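Review: the Itside two-tier folding cake stand

Posted September 1, 2022 by Iqra Gondal in Kit and Crockery

I have eaten off a great many cake stands in my life, most of them wobbly, and until May I had never owned one. My excuse was storage. A proper stand is a tall, awkward thing that lives on top of the fridge for fifty-one weeks of the year collecting a fine grey fur, and then has to be washed in a panic when your aunt rings from the station.

So the Itside folding stand got my attention. It has two china plates, a steel stem in three sections and a handle on top shaped like something off a very small gate. Take it apart and the lot goes into a padded bag no thicker than a dictionary. I paid for mine myself, before anyone asks, and I have now used it for four teas at home, one christening and a wet afternoon at Lorna Sarmiento's where we ate the whole of a coffee and walnut between three of us and agreed never to discuss it.

Putting it together

The leaflet says one minute. My first go took eleven, largely because there are two rubber washers per plate and the drawing shows one. The second goes underneath. Leave it off and the bottom plate spins like a roulette wheel whenever somebody reaches for a scone, and the person opposite ends up with your egg and cress. Once I had the knack I could do it while the kettle boiled.

The stem screws in by hand and wants to be properly tight. Wilfredo Lagman, who is a careful man in most respects, did it up "finger tight" at the christening and the upper tier developed a lean. Nothing fell, but the éclairs had a worrying few minutes and so did the vicar.

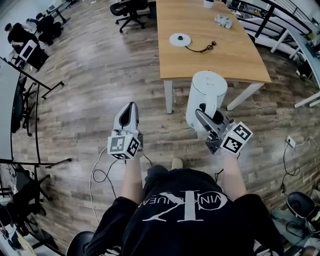 Wood floor, pale table, white bin with a domed lid.

What it holds

The bottom plate takes twelve finger sandwiches laid flat, or more if you stack them, and I do. The top is smaller than it looks on the box. Six mini tarts fit comfortably, or four scones of the size I make, and mine are on the generous side. A whole Victoria sponge will go on the bottom tier only if it's a seven-inch one and you don't mind the stem coming up through the middle. There is a hole there anyway, and it will have to come out of somebody's slice.

You will notice that there is no third tier. Itside sells one separately, along with a longer section of stem, and I tried Lorna's. It makes a grander sight, certainly, but with three tiers loaded the whole thing has a sway to it that I can only call nautical. I'd stick to two and put the sandwiches on a plate like a normal person.

Washing up

The plates go in the dishwasher. The stem doesn't, and the leaflet says so in capitals. I put one section through by mistake and it came out with a dull patch, which I now keep turned towards the wall. Jam gets into the thread on the handle and needs an old toothbrush. After four months the white glaze has a single fine scratch on the lower plate, and I know exactly which cousin did it.

How it compares

Before this I'd borrowed the Cleladetti, a fixed glass stand, heavy as a doorstop and steady as one too. It's the better looking of the two by some distance and it doesn't rattle when you carry it through from the kitchen. The Itside does — a small, apologetic chinking, like a butler with something to hide. If you have a sideboard and the space, the Cleladetti is the one to buy. I have neither, and half my teas happen at other people's houses.

Niggles

The bag has a zip that sticks at the same corner every time. Spare washers come in packs of ten, when you are only ever going to lose one. And the gold finish they call "champagne" is the colour of weak tea. I suppose that's appropriate.

Would I buy it again? Yes, in the plain steel. Four scones out of five. The fifth was on the top tier at the christening and I've lost track of it.

Comments (2)

Wilfredo Dalisay: Does the handle come off without taking the top plate with it? Ours doesn't and I've lost two fondant fancies that way.

Iqra Gondal: Hold the stem just under the plate with your other hand and turn anticlockwise. Eat the fancies first.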